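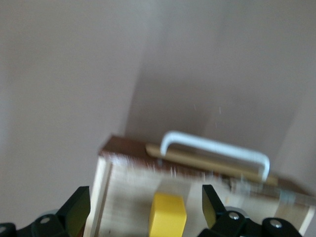

2 Feb 2019
By the Jida project office, Dendale

Progress report to the Chaudhry Fund on the good practice rules for small robot arms

With this report we inform the Fund about the work on the Jida rules after our last report in June. The work is going forward and the budget is respected. One part is late, and we explain it under the point about stopping the arm.

As the Fund knows, the purpose of Jida is to write a short set of rules for workshops and teaching rooms which use a small arm with a gripper and a wrist camera. The existing safety standards are written mostly for factories, with fences and trained staff. A small teaching room has neither of these in many cases, and its people need to know what they should do on a normal morning, in language they can read before the first coffee is finished.

In this period we tried the second draft of the rules in our own room in Dendale and at our partner Puserar. The tasks were the usual ones with wooden furniture pieces, handles and small blocks. We made 1550 runs in total. Of these, 1310 were done with the complete start check signed on paper. The other runs were made with a check that was missing one or more lines, and we kept them separate in the records. We did not want to throw them away. They show us which lines people skip, and this was more useful for the text than we expected.

The line most often skipped is the one about the fingers. The draft said "inspect gripper." Our operators read this as a quick look, and they signed. In the new text we ask to close the gripper slowly one time with nothing in it, to look if the two tips meet, and to touch every screw of the fingers with the correct key. It takes a little longer. There were complaints in the first week and fewer after.

Fixing the work piece was the next difficulty. A wooden piece with a smooth varnish can slide when the finger pushes from the side, also if it looks heavy. The rule now says that any piece which is pulled or opened by the arm must be clamped or screwed to the table before the arm has power. A piece which is only picked up does not need this. We discussed for a long time the case of a piece that is used for both, and we decided for the stricter rule.

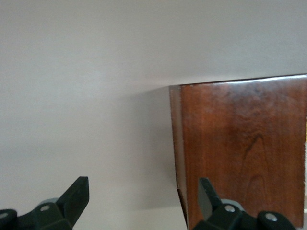
For the approach to a large piece we now ask for reduced speed, and the operator must keep a hand on the stop button until the fingers are clear again. The problem is the side which the wrist camera does not see. When one finger is already close to the wood, the operator looks at the screen and forgets the elbow of the arm. Puserar proposed a second person in the room for this. We wrote it as a recommendation only, as many small rooms have one person on duty, and a rule which cannot be followed will be signed anyway.

Stopping the arm is the part that is late. We planned 100 test stops under load, in both rooms, with the same sheet. The stops in Dendale are complete. At Puserar the power supply of the table had to be changed first, and the stops there begin when the electrician gives his paper. We ask the Fund to accept this part with the next report. There is no extra cost for the Fund.

About the camera pictures, we added a page on storage. Faces and documents of people in the room should not be kept. The camera is to be pointed at a plain background where it is possible, and the recording is to be stopped when a visitor comes in. Old recordings are deleted after 6 months, except when they belong to an incident report.

We had no injury in this period. We had one pinched glove, which is described in the incident book, and the rule about loose gloves was made clearer after it.

In the next period we will finish the stops, send the third draft to the teaching rooms which have asked for it, and prepare a version for printing on one sheet, to hang beside the table. Translation is not started. We would be thankful for the opinion of the Fund on which language should come first.

Comments (3)

Puserar workshop: We agree with the text on fixing. Please write also which clamp is meant, our new people used a spring clamp and thought it is enough.

Jida project office: Thank you. We will write "screw clamp" in the third draft.

Reader from a teaching room: Can the start check be done once for the morning or must it be before each run? With short runs the paper becomes very much.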